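Simulated demos for a coffee pod task: worth it before we touch the real arm?
Forum > Learning from demonstration > Data collection
Started by kettle_vilmos - 14 replies hidden, showing the main discussion

kettle_vilmos
I'm finally getting into the fun part of our hobby project, which is collecting demonstrations for a small policy that handles kitchen jobs. The first job is simple on paper: go to the machine, put a pod in, close it up. I've been driving the arm in simulation with a hand controller and saving the wrist camera view along with the joint positions and the gripper opening.

So far I have 501 saved episodes. Before I go further I'd love to hear how other people split their time between sim and the real thing. I'm having a great time with it, so I may be blind to obvious problems!

gripperfan_tv
Nice haul! 501 is a lot of driving for one person. How long is each one, and do you keep the bad ones?

kettle_vilmos
Most run about as long as it takes me to hold my breath, which I seem to do every time. I keep the failed ones in a separate folder. About the views, Su-bin Oh wrote up the wrist camera side of our work for the project page, so I'm pasting her post in here to save everyone a click. 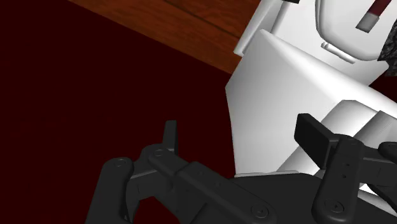 Posted by Su-bin Oh on 12/3/22 in Sulilach build notes

The wrist view is my favorite part of this whole setup. The fingers are always in it, so the policy gets to learn where its own fingertips are compared with the thing it's reaching for. With the fingers spread you can see the white housing through the gap, and I think that is a really useful thing to have in every sample. Our black gripper does get hard to read against the dark red background, though, and the left fingertip suffers most. The right pad stands out well because it has white behind it.

I've changed how I record. Every episode used to start from the same pose, and the policy we trained on that batch got lost as soon as we nudged the start. Now I begin each one from a different spot, and once in a while I steer off to the side on purpose and then come back. Those recoveries are so much fun to record, and they helped more than anything else we tried.

Next on my list is changing the table finish and the background color between episodes. The wood grain looks great, but I don't want the policy leaning on it.

(end of pasted post)

gripperfan_tv
Oh I like the steering off bit. We did the same in May with a drawer task and got a clear bump from only 30 recovery episodes mixed in.

szabo_bench
I'm going to disagree a little. I think you're past the point where more sim helps. Rendered lighting is very even, and a shiny white appliance in a real kitchen has glare all over it. My advice would be to stop now, collect 30 or so on the real arm, and see what breaks. You'll learn more in one evening.

Rattana_N
I'd push back on that one, szabo. If the policy can't do the job in sim with random starts, the real arm is only going to show you the same failure more slowly, and with more things knocked off the counter. What's the success rate now, Vilmos?

kettle_vilmos
Last check was 13 out of 30 from random starts. Nearly all the misses are in the last little stretch before contact.

Rattana_N
Then that's where I'd put the effort. Start some episodes already close to the machine so you get lots of samples of the final approach. It feels like cheating but it's a great use of time. Are you recording a second camera?

kettle_vilmos
Yes, one off to the side, but I haven't trained with it yet. Tamás Virág set it up and keeps asking me when I'm going to use it, so I guess tonight.

szabo_bench
OK, 13 out of 30 changes my answer somewhat. I still say do a handful for real, even if you never train on them. Just play them back next to the sim ones. When we did that with our Atura rig we found our gripper was closing noticeably later than the command said, and every sim episode had it closing right away.

gripperfan_tv
Seconding the delay check. Ours was off by 6 camera steps and we had trained on it for weeks, ouch.

kettle_vilmos
That is a very good catch, I have no delay in there at all. Plan is: add the delay, record a batch of close starts, turn on the side camera, then do a few real ones for comparison. Su-bin wants to redo the colors at the same time, but I'd like to change one thing per batch so we can tell what did what.

Rattana_N
Agree on one at a time. Do the close starts first and leave the old episodes in. Please post the numbers even if they're bad.

kettle_vilmos
Will do. Controller is charging now.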